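Munton Practice (tabletop robotics)

The Munton Practice is a set of shared working rules for robot arms that handle ordinary kitchen objects on a table. It takes its name from the town of Munton, where the first version was drawn up, and it is used mostly by small laboratories, training rooms and teaching workshops that don't have a safety department of their own to lean on. The rules are voluntary. They are meant to sit on top of the formal machine safety standards that apply wherever a laboratory happens to be, and the opening page says quite plainly that a group which has not done its legally required risk assessment should put the booklet down and go do that first.

The current text has 20 rules, arranged under headings that follow the order of a working day: the station, the objects, the motion, the records and the people. Older readers may remember a much shorter leaflet with 14 rules, printed on a folded card, and a good many of those cards are still pinned up over workbenches (often with pencil notes that are every bit as useful as the printed text).
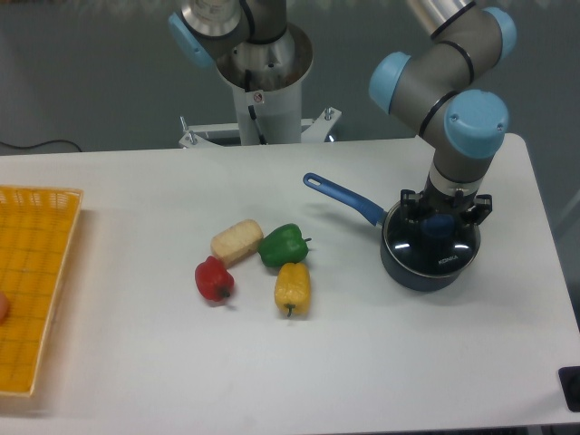 Munton Practice Bulletin, Issue 14

Background

The practice grew out of a long and friendly correspondence between Nermin Ersoy, then running the teaching workshop at Clisholm, and Tarık Sarıgül, a technician at Sisico. Both had been asked to look after stations where robot arms picked up cookware and play food, and both had noticed that newcomers were careful about the large, obvious hazards and rather careless about the little ones. A cable left across a walkway, a pot set down with its handle pointing at somebody's elbow, a lid put away in the wrong place so that the next session started from a different layout: these were the things that kept turning up in their notebooks.

Ersoy's early drafts were organized by hazard. Sarıgül preferred to organize by object, so that a person standing at the table with a saucepan in hand could look up "saucepan" and find everything in one spot. The published version keeps a bit of both, which explains the slightly repetitious feel that reviewers have always complained about and that regular users seem rather fond of. The Abeysekara workshops joined later and contributed most of the section on records.

The station

The rules on the station begin with the base of the arm. The mounting must be checked by hand at the start of the day, including every bolt a person can reach without climbing or moving the table. Where an arm stands behind a table, the table is treated as a separate item and is not to be used as a brace for the mounting. Warning labels stay on the pedestal, facing the side from which people usually walk up, and a label that has faded or begun to peel is replaced before the arm is powered.

Cables get a page to themselves. A cable running down a pedestal should have enough slack for the arm's full travel, with none of that slack gathered where it could catch. Cables on the floor should be routed along the side that people don't use, and where a crossing can't be avoided, a cover is laid over it. The stop control must be within reach of the person supervising, and that person tests it at the start of every session.

Where two arms share a work area, both count as live whenever either one is live. An arm that has no part in the task is parked well clear and left there until the session closes.

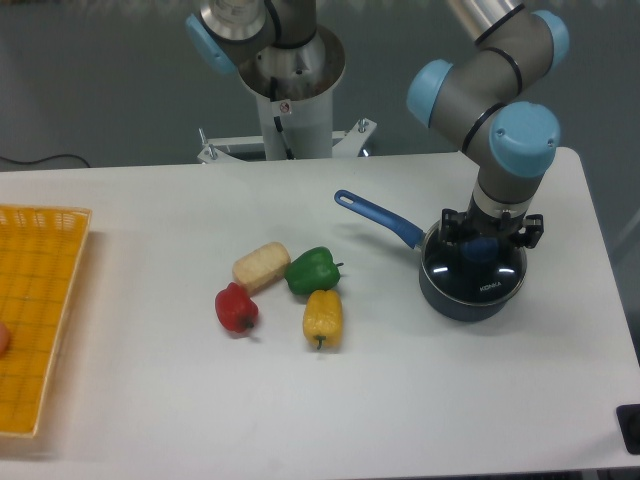 Objects on the table

This is the longest part of the booklet and the one most people turn to first. It asks that objects be chosen for what they can teach and for how kindly they fail when dropped. Play food is recommended for early work, and peppers are a favorite in several workshops because the lobes and stems give the gripper an uneven surface to deal with. Real produce is permitted, though it must be changed daily and never eaten afterward.

Cookware should be empty and at room temperature unless the task has been separately approved. Handles are turned away from the side where people stand. A long handle also counts as part of the object when clearances are worked out, so a planned path has to miss the handle as well as the pot.

Glass lids come under rule 14, easily the most quoted in the booklet. A lid is to be inspected for chips before each session, and the closing force of the gripper is set with a spare lid kept for that purpose. The supervising person stays at the table for as long as the lid is being handled.

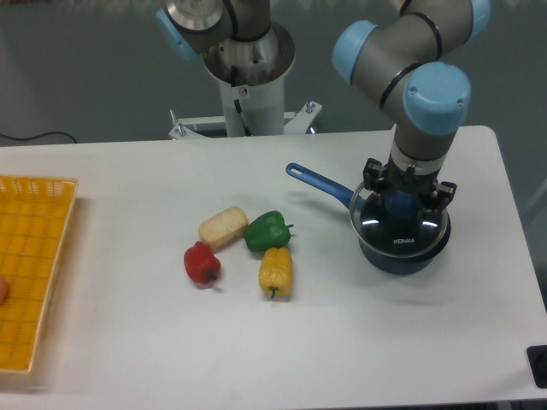 The rule goes on to recommend a slow approach and a short pause before any lift, and it asks that the lid be lowered all the way onto its resting surface before the fingers open. Shiny rims and clear glass can confuse depth sensing, so heights are to be confirmed by touch or by a measured value. Sarıgül was especially keen on that last point and mentions it in nearly everything he has written on the subject.

Trays and baskets are given fixed positions, marked on the tabletop where practical. A tray with openings in its rim deserves a little extra thought, as a narrow finger can enter one of the openings and drag the whole thing along.

Motion and speed

The booklet caps lid and cookware tasks at 20 percent of the arm's rated speed for the first runs of any new layout. After that the limit may be raised in steps, up to 66 percent, provided each step is written down and signed. Anything faster falls outside the practice altogether.

Fingers should be opened fully before the arm retreats, and the retreat should begin straight up, without any sideways travel, until the gripper is above the tallest object on the table. 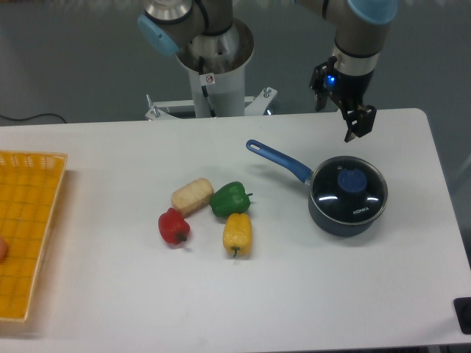
Open gripper above a lidded saucepan, with peppers and a beige block to the left.

Records

Each session has a sheet listing the layout, the objects, the speed setting and the names of those present. Dropped objects and unplanned stops are entered in the same plain language as everything else, and the booklet is gentle but firm in saying that they are never to be counted against the person who reports them. Sheets are kept for 80 weeks.

Revision and reception

Comments are gathered through the year and read together each March. The text now in use is dated 16/07/2025 and differs from the one before it mainly in the cable page and in the wording of rule 14.

Criticism has tended to center on the speed limits, which some groups find too cautious for light plastic objects, and on the amount of paper involved. Clisholm has tried a shorter sheet for repeat layouts, and its use is allowed as a local variation as long as the full sheet is filled in whenever an object is added or replaced.

See also

Gripper force setting
Shared work areas
Tabletop layout marking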